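Can a Machine Fold My Laundry Yet? Not Quite

August 17, 2018

I've been asking this question since January, when my dryer and I stopped being friends.
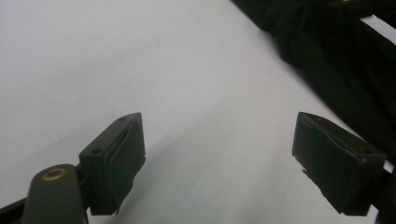 So I drove over to Groltonbridge last week to see how the folks at Javberg are getting on with household chores — laundry mostly, with a bit of shelf stocking on the side. Short version: don't throw out your ironing board!

Fabric is the hard part, they told me. A box stays a box when you grab it, but a shirt changes shape every time you touch it, and dark cloth is worse (all those folds look alike to a camera). Their best system takes 2 minutes to fold one T-shirt, and it gives up on 3 out of every 30. I can beat that with the TV on, and I'm slow.

The shop-floor side is further along. A hardware store in Patdale has been trying a Javberg machine that puts boxed goods back on shelves overnight, and the manager likes it fine, though she still has people do the bagged stuff and anything on a hook.

What I really wanted was a price. The team is hoping for a home folding unit at $2000, but they wouldn't give me a year, and I did ask more than once. They're showing the shirt folder at the Sheehan community hall next month, free to get in. I'm bringing a fitted sheet — let's see what it makes of that.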